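The week the left gripper stopped letting go

2025-11-05

Hello again, and thank you to everyone who wrote in after the last issue to ask why the kitchen-table sessions had gone so quiet. The short answer is that we had a fault, it took us far too long to find, and for 4 days we recorded nothing we were willing to keep. The longer answer is below, so do get yourself something warm to drink first.

For those who are new to the list, the Drodia project collects demonstrations of small everyday handling jobs using a pair of hand-held grippers. A person sits at the table, holds one in each hand, and does the job the way they'd do it at home. By the end of July we had 449 good sessions in the set, and we were feeling rather pleased with ourselves and with the pace of it all.

Then the left gripper began to stick. It didn't happen on hard things like cups and bottles, where you might expect a bit of trouble, but on soft ones. You would close on a slice of bread or a folded napkin, ease off the trigger, and the fingers would stay shut for a moment longer than your hand wanted them to. Most of the time it was so brief that the person holding it just waited without thinking. Once in a while it was long enough that they tugged, and a tug is exactly what we don't want a robot to learn from us.

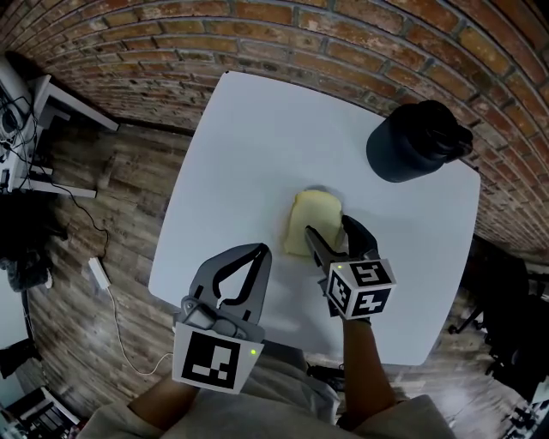
We blamed the pads first, I'm sorry to say. They had been on since spring and we had never been very faithful about wiping them down, so off they came and a fresh set went on, and for one happy afternoon everything behaved. The next morning it was back. After that we blamed the trigger spring, then the trigger itself, and then (for a whole evening, with a good deal of grumbling) the Aveo firmware, which had done nothing wrong at all.

The real culprit was a small nylon bushing at the base of one finger. It had worn slightly oval, so the finger could tip a hair sideways under a light load and bind against its neighbor. A firm grip pulled everything straight again, and that is why the hard objects never showed it. The bushing is meant to be changed every 800 hours, and ours had gone well past that because the log sheet had been started over when we moved into the Tănase building and no one carried the old hours across.

There is a safety side to this as well, and I would like everyone to read it even if you skip the rest. When the fingers stuck, two people reached in with the other hand to pry them open while the trigger was still half pulled. One came away with a pinched fingertip – nothing worse than a sore spot, but it could have been. So please, if a gripper won't release, let go of the trigger completely, set the whole thing down on the table, and call for help before you touch the fingers.

As for the recordings, we went back through everything from the last stretch and pulled 7 sessions where the tug is plain to see. They are set aside in Pruradar with a note on each one, and they won't go into the next release. The remaining ones are being checked again, slowly, by people with more patience than I have.

Both grippers now have new bushings and the hours are written on tape stuck to the handles, where even I can't miss them. Sessions start again on Monday at the usual time, and if you were bumped from the schedule you have first pick of the new slots. Just reply to this email with the mornings that suit you.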